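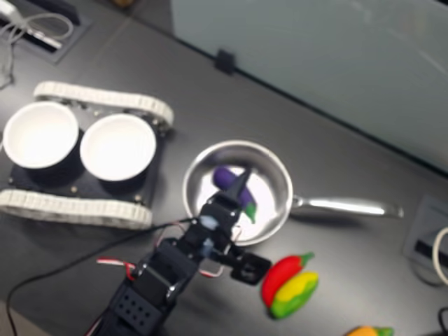 锅放在公用的柜子里，就等于谁都能用；放回自己房间，又好像在防着别人。一份问卷末尾的空白处写了这样一句话，后面还补了半句，说搬进来大半年，仍然没有想好该放在哪里。类似的说法在Vikdale和Storkton两地的材料里反复出现，措辞差别不大。本节讨论合住住宅公用厨房中炊具的归属、存放和借用，所用材料为回收的794份有效问卷、168次访谈记录以及278份做饭日志，覆盖两地20处公用厨房。抽样办法和问卷编制已在第三节交代，这里不再重复。

4.1 归属的三种说法

问卷中请住户就厨房里常见的器具逐项填写“归谁所有”，选项有“我的”“某一位室友的”“大家的”和“说不清”。预调查时没有设“说不清”这一项，结果不少人在“大家的”旁边画了问号，正式问卷因此作了增补。增补之后，“说不清”集中出现在炒锅、汤锅、砧板和滤水篮上，碗和杯子很少被归入这一类，冰箱里的食物几乎没有。

访谈中，住户解释一件炊具归谁，通常有三种说法。第一种依据购买，即谁出的钱就归谁。第二种依据使用，即谁用得最多，大家便默认归谁，哪怕这件东西是前任住户留下的。第三种依据维护，谁负责刷洗、上油、更换把手，谁就被看作主人。三种说法在同一处厨房里可以并存，也常常互相抵触。Storkton的一处四人合住公寓里，一口铸铁锅由甲室友购入，乙室友使用最勤，丙室友每周开锅保养一次，三人在分别接受访谈时都称其为“我那口锅”。问到是否为此发生过争执，三人都说没有。

这一情况提醒我们，归属不清未必导致冲突。日志材料显示，冲突多半发生在归属由不清变为清楚的时候，例如有人即将搬走、有人打算换新锅，或者房东要求清点物品。平时含混的东西，到了必须说清的一天，才会有人提出异议。Vikdale一处公寓的住户因一只汤锅争论了两个晚上，起因是即将离开的室友把它装进了纸箱。留下的人承认锅是对方带来的，但认为锅盖是后来大家一起配的，应当留下。最后锅走了，锅盖也走了，剩下的人合买了一只新锅，并在锅底贴了标签。标签在洗过几次之后脱落，到访谈时已经没有人提议再贴。

还有一类器具在三种说法之外，受访者称之为“房子的”。这些东西在现有住户搬入之前就在，来历没有人能够讲全，款式往往较旧，搭配也不齐。“房子的”器具使用频率很高，损坏时却少有人主动更换。日志里有一条记录写道，漏勺断了柄之后又用了三周，大家捏着剩下的一截捞面条。在编码时，我们把这一类单独列出，没有并入“大家的”，理由是住户对二者的态度有明显差异：对“大家的”东西，他们会谈论分摊费用；对“房子的”东西，他们只谈论它还能不能用。

4.2 台面、柜子与房间

炊具存放的位置可以分为台面、公用柜、个人柜和卧室四处。台面上的东西最容易被他人取用，这一点在两地没有差别。我们在访谈中请住户回忆最近一次使用不属于自己的炊具的情形，并说明是从什么地方拿的。大多数人说是台面或沥水架，少数人说是公用柜，从个人柜中取用的情形都伴随着事先询问，卧室则无人提及。

台面的尺寸影响住户的习惯。Vikdale的合住住宅多由旧公寓改建，厨房狭长，灶台两侧能放东西的地方很少，用过的锅如果不马上洗，下一个人就没有地方切菜。Storkton的样本里有相当一部分来自较新的楼盘，其中Sipos项目的厨房设有中央台面，住户习惯将锅和碗一起放在上面，饭后再分头收回。图2所示即为台面上锅、碗同置的摆法。这种摆法在日志里被称为“摊着”，受访者对它的评价不一，有人觉得方便，有人觉得乱，也有人说只要锅是空的就没有关系。

图2　台面上的器具：深灰色台面，长柄不锈钢煎锅与两只白色圆碗

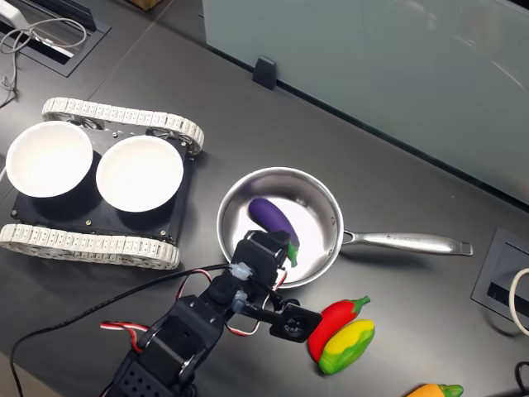
4.3 借用与归还

借用一件炊具，在合住厨房里很少采取正式的形式。做饭的人往往已经开了火，葱姜已经下锅，才发现需要另一只锅，这时主人可能不在家，也可能正关着门休息。日志中记录的借用，约定在先的少，先用后说的多，还有一部分始终没有说过。我们把最后一类称为“静默借用”。静默借用能否被接受，取决于归还时的状态。住户对此有一套相当一致的标准：洗净，擦干，放回原处，并且在主人下一次想用之前完成。四项都做到，主人一般不会追究，有些人根本不会察觉。

四项之中，“放回原处”引起的分歧最多。对借用者来说，放回柜子里就算归位；对主人来说，原处可能是指柜子第二层靠左、锅柄朝外、上面不压别的东西。一位受访者讲到，她每次打开柜门，只要看见锅柄朝里，就知道有人用过。她从来没有为此开口，但后来把锅挪到了更高的一层。在其后的日志中，她的室友写道，那口锅“最近好像不见了”，于是自己去买了一口。两个人都没有向对方提起这件事，厨房里多了一口几乎相同的锅，柜子的空间更紧张了。

重复购置在样本中十分普遍，尤其是平底煎锅。住户在问卷里说明添置煎锅的理由时，写“原来的坏了”的不多，写“想要一口自己的”的较多。与之相反，蒸锅、压力锅这类体积大、使用少的器具很少重复，借用的频率也稳定。可以认为，一件炊具越是日常，住户越倾向于各备一件；越是偶尔使用，越容易成为共用物。这与洗衣机、熨斗等其他家用物品的情形有相近之处，但厨房有一点不同，即使用的时间高度集中。傍晚六点到八点之间，同一处厨房里可能有三个人同时做饭，共用物在这段时间里实际上只够一个人用。

对这种拥挤，住户的应对办法是错开。错开的方式包括推迟吃饭、提前备菜、改用微波炉，以及两人合做一顿。合做在刚入住的几周里发生较多，此后逐渐减少，到半年以后，

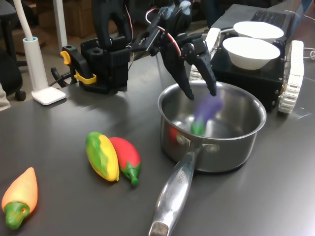

只有口味相近、下班时间也相近的室友还保持着这一习惯。合做的好处是省锅，一顿饭两个人吃，只占一个灶眼；不便之处在于买菜的账不好算。有的住户用一个本子记下每次的花费，月底结清，有的轮流买，不记账。后一种办法看似松散，维持的时间反而较长。采用记账办法的住户中，有几组在访谈时已经停用，理由大多是漏记，而漏记之后又不好意思补。

错开还带来了一个事先没有预料到的结果。为了赶在别人之前用完，部分住户养成了把锅泡在水池里、先去吃饭的习惯，锅从灶上转到了水池，灶眼腾了出来，水池却被占住。后来的人要洗菜，只好先把泡着的锅拿出来，放在台面上或者地上。日志里关于水池的抱怨，多于关于灶台的抱怨。我们最初设计日志表格时只列了灶台、烤箱和冰箱的占用时间，没有列水池，这一疏漏在第二轮日志中才得到弥补，因此第一轮的水池数据只能从备注栏里整理，完整程度有限。

4.4 成文的规则与不成文的规则

样本中的公用厨房，有一部分贴有书面规则，多由管理方提供。Felenetti公司在其经营的合住住宅里统一张贴一页纸的厨房须知，内容包括用后清洗、不得占用他人柜格、离开时关闭燃气等。住户对须知的内容大致能够复述，但在谈到具体事件时很少援引。被问到为什么不援引，常见的回答是那样做“太正式了”。用一位受访者的话说，指着墙上的纸跟室友讲话，以后就不好一起看电视了。

真正起作用的规则大多没有写下来。例如不在深夜使用抽油烟机，煎鱼之前问一声，最后一点食用油用完的人负责买新的。此类规则因厨房而异，新住户需要一段时间才能掌握，掌握的途径主要是观察，其次是犯错。Storkton一处公寓的住户说，搬进来的第二天用钢丝球刷了不粘锅，没有人责备，但当天晚上水池边多了一块海绵，此后钢丝球再也没有出现过。访谈者追问海绵是谁放的，住户说到现在也不知道。

不成文规则的弱点在于难以应对人员更替。一处厨房如果在短时间内换掉一半以上的住户，原有的默契往往不能延续，炊具的归属也随之重新排列。在更替较快的厨房里，“房子的”器具明显增多，个人柜上锁的情形也更常见。上锁之后，借用减少，静默借用几乎消失，住户对厨房的满意程度却没有随之提高。若干受访者提到，锁本身让人不舒服，即使柜子里装的只是几只旧饭盒。也有住户持相反的看法，认为有锁才谈得上借，没有锁的时候只能算是拿。

两地在这一点上有一定差别。Vikdale的租约以一年为主，更替集中在夏末，住户有时会在搬家前一起把厨房清理一遍，将不要的东西摆在台面上任人挑选。Storkton的租约长短不一，全年都有人搬进搬出，清理很少有组织地进行，

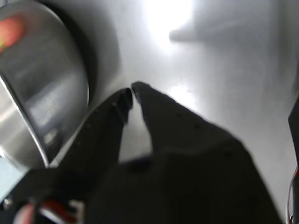

留下的东西就一层一层积在柜子深处。参与调查的住户在整理公用柜时，找到过没有盖的保鲜盒、配不上任何锅的锅盖，以及数量超过实际需要的开瓶器。这些物品没有人使用，也没有人愿意扔掉。询问原因，回答多为“可能是谁的”。由于无法确认主人是否还住在这里，处置便一再推后，直到下一次有人提出柜子不够用。

房东或管理方的介入通常能够在短期内解决存放问题，但效果有限。Sipos项目曾在一月为每处厨房增设一组带编号的柜格，每间卧室对应一格。柜格启用后，住户将常用的锅收入格内，台面一度比较整洁。到了春季的回访，格内多存放干货和调料，锅又回到了台面和沥水架上。住户的解释是格子深而矮，放锅要先把前面的东西挪开，每天做饭的人嫌费事。这说明柜格的尺寸若不与锅的直径和柄长相配，即使数量充足，也难以改变已有的存放习惯。长柄锅的问题尤为突出，锅身放得进去，柄却使柜门无法合拢。

4.5 材料的局限

以上分析有几处需要说明。首先，问卷由住户自愿填写，平时不做饭的人填答意愿较低，他们对公用厨房的看法在材料中体现得不够。做饭少的住户可能正是因为厨房拥挤才不做饭，这部分情形目前只在访谈中有零星涉及。其次，日志依靠当事人自己记录，借用他人炊具而未被察觉的行为，借用者是否如实写下，我们没有办法核对。个别厨房中，主人的日志与室友的日志对同一只锅的去向记载不一，编码时两种记载均予保留，未作取舍。

再次，两地住宅的建筑条件不同，文中所述差别有多少来自租约，有多少来自厨房的格局，现有材料还分不开。Vikdale也有少数较新的合住住宅，但进入样本的太少，不宜单独比较。最后，调查期间有住户因为参与研究而开始与室友讨论炊具的归属，其中两处厨房在讨论之后制定了分工表。这两处的后期日志与前期相比有较大变化，下一节计算借用频率时已将其后期部分剔除，访谈部分仍保留在内。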